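Robot build notes: collecting grocery bag footage at home

Ivone Vasconcelos, February 13, 2018

The arm we are building in the Nevavside shared workshop has to open a shopping bag on the floor and take out one item. The gripper is finished. The head camera mount is finished. What follows covers the reference clips, which we record at home with human hands from the same viewpoint and then use to set the approach angle and finger spacing.

Camera height. Wear the headband low, with the lens tilted down far enough that your knees show at the bottom when you squat. Lock the tilt screw before recording. If the hinge creeps, put a rubber washer on the Clurell side of the bracket.

Opening the bag. Bring both hands in from the sides and keep the forearms wide. Crossed wrists hide the mouth of the bag and the clip is useless for measuring.
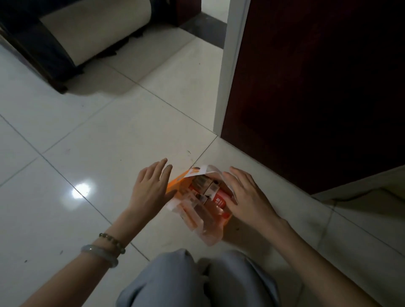
Mouth held open from both sides, small boxes upright near the top.

Measure finger spacing from clips like this one. Thin bags slump when released, so the software needs a value for how far the mouth stays open under tension. Ours is stored in the Madigan config file under bag_open.

Floor and light. Glossy tile throws back the ceiling light as a bright oval. The first version of our detector treated that spot as an object. Either mask it by brightness or move the bag well clear of it. Sweep first if you can; dark specks on pale tile also produce false hits. Grout lines are useful for checking lens distortion. 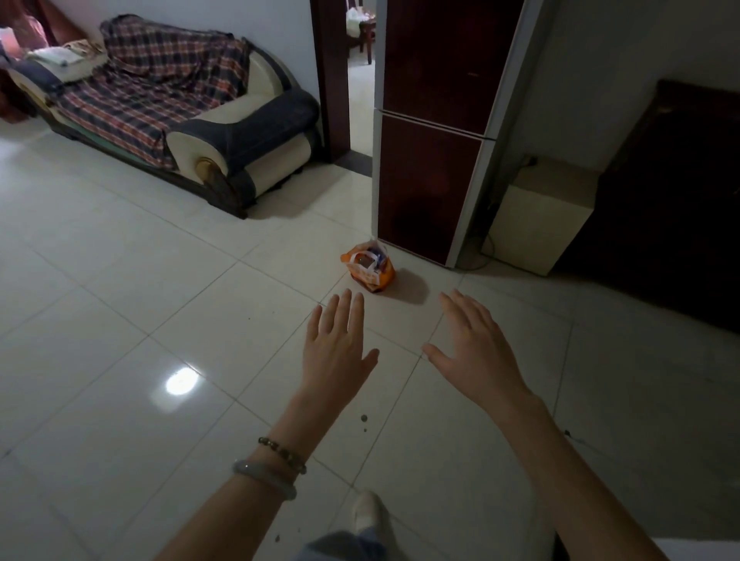

Reading time: 2 min

Approach clips. Record these separately, with the bag tied and standing off from the hands. Keep the palms down and the fingers spread. A saturated bag color on a pale floor makes segmentation simple, so start with orange and leave white bags for later. Furniture in the background can stay.

Reaching in. One hand steadies the rim and the other goes in. Hiyori Ishida wrote the contact labels and wants the two hands tagged separately: "hold" for the rim, "search" for the inside.
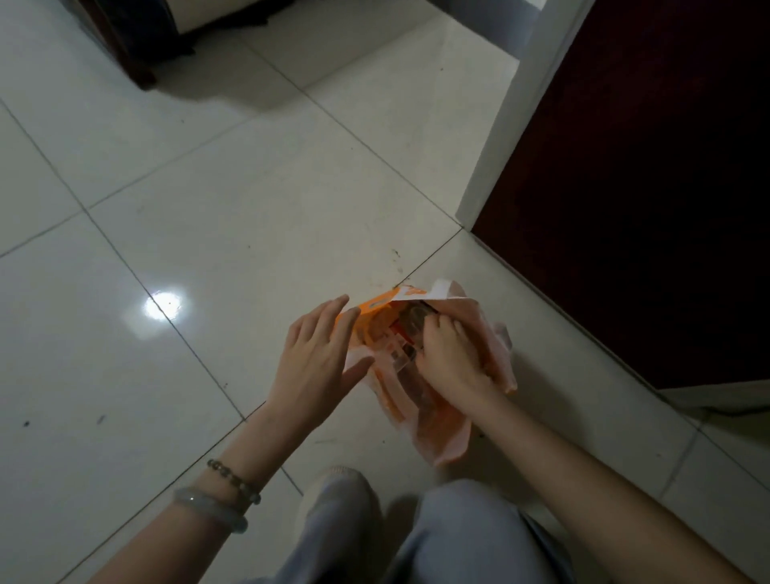 Left hand at the handle cut-out, right hand inside the bag.

Fingers inside the bag will be partly hidden. Label the wrist position and leave hidden fingertips blank. Do not guess them.

Files. Cut clips to 10 seconds and save them in the Unuson folder by action, then by bag type. We have 400 so far. Label format 2 is current; convert older files before training.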